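Florero-pliegues: notas del conjunto de datos
Versión del 4 de mayo de 2019

Qué contiene
3962 episodios de doblado de tela con dos brazos, grabados en la cabina de Drerton. El conjunto se llama Florero por motivos que ya no recuerda ni quien firma el README. Cada episodio guarda posiciones articulares, consignas, corriente de los servos y vídeo de la cámara fija.

El fallo (léase antes de entrenar nada)
Durante abril, el brazo derecho perdía la comunicación con el controlador Amaral en mitad del movimiento. El brazo, muy educado, se quedaba quieto. El izquierdo no recibía aviso y seguía tirando de la tela con la convicción de quien cree que le están ayudando. El registro, entretanto, repetía la última lectura buena del derecho y marcaba el episodio como "success". Así se anotaron más de 700 éxitos que no lo fueron.

La causa era un conector mal asentado en la base, que se aflojaba con las extensiones largas. Antes de dar con él cambiamos el firmware dos veces, la fuente una, y le echamos la culpa a Iveo, nuestro planificador, que no tenía ninguna. Le debemos una disculpa y una versión menor. 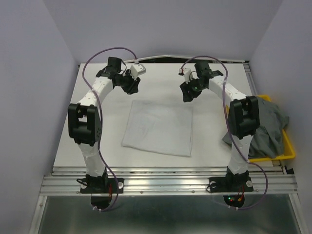
¿Se pueden usar los episodios afectados?
Para entrenar la política de doblado, mejor descartarlos; para probar un detector de fallos sirven muy bien, y llevan la etiqueta comm_loss.

Cómo filtrarlos
El campo stale_right cuenta los ciclos seguidos con lectura idéntica. A partir de 19 consideramos que el brazo estaba desconectado. El umbral se eligió a ojo sobre una gráfica y luego resultó razonable, cosa que no se repetirá.

Cambios
1.1: si un brazo calla durante 5 ciclos, se detienen los dos.
1.1: "success" exige lecturas frescas de ambos lados.
1.0: nada de lo anterior. Se conserva por razones históricas y de vergüenza.

Pendiente
Revisar el brazo izquierdo con el mismo criterio. stale_left existe, pero siempre vale cero, y eso tampoco tranquiliza.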